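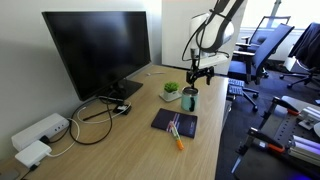
The desk, with succulent.

I was hired by the Prultine archive to watch old videos and write down what happened in them. Most of my friends thought this was a made-up job. My mother told people I was in film.

The videos had come in one enormous lump from a sharing site called Dollosik, which had been very big for three years and then, over a long weekend in September, stopped existing. Prultine bought the lot for less than the price of a used hatchback. There were 791 clips in my share. By the second week I had seen a great many teenagers in bedrooms miming to power ballads, two weddings in which somebody fell into the lake, and a cat in a cardigan.

The rules of description were strict. You couldn't write "funny". You couldn't write "sad", either, although there was a man in a garage in Moncton who played the theme from a hospital drama on the recorder, all of it, twice, and I would have liked the option. I wrote: Man plays recorder. Garage. Duration four minutes.
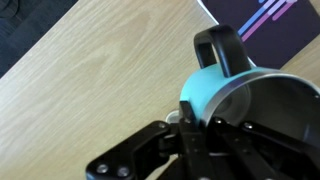
Had anyone asked for these to be saved? The people who made them certainly hadn't, and most of them, being dentists by now, would have paid to have them burned.

I got to number 584 on a rainy afternoon. The title was "dance practise 3 FINAL real final". The colour had gone greenish, the way it did on the cheap cameras. A girl in an orange hoodie moved a laundry hamper out of the way, counted herself in, and did eleven seconds of a routine I knew perfectly well, because I had made it up. She stopped, said a word that isn't permitted on the form, and walked toward the lens with her hand out.

It was my hoodie. It was, I'm sorry to say, my haircut.

I had no memory of putting it anywhere. I did remember the routine, which was to have launched me at the Rudach Community Centre talent night and from there, I assumed, to Toronto. I came second. A boy with a yo-yo won, and I have followed the yo-yo world with some bitterness since.

There was a form for this, as there was for everything. Form nine, Conflict of Interest, Personal Appearance. It had a box for "relationship to subject" and I sat looking at it for a good part of the afternoon. I tried "acquaintance". I tried "former colleague". The counter beneath the clip said three views, and I knew one of them was mine from just then, so I spent some time wondering about the other two. One would have been my grandmother. She watched everything with the sound off.

In the end I did what I had promised at the interview I would never do, and took it to the group channel.

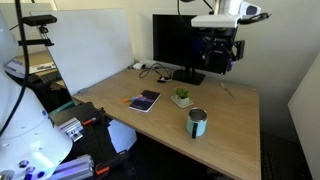
Hettiarachchi wrote back that everybody found themselves sooner or later, that hers had been a lip-sync with a hairbrush and a live rabbit, and that the proper thing was to describe it like any other and not go giving yourself good lighting.

So I went back to the form. Girl dances, I wrote. Bedroom. Duration nineteen seconds. I looked at that for a bit. Then I put "dances well", took out "well", put it back, and hit submit before the system could flag the adverb.

It flagged the adverb. I'm appealing.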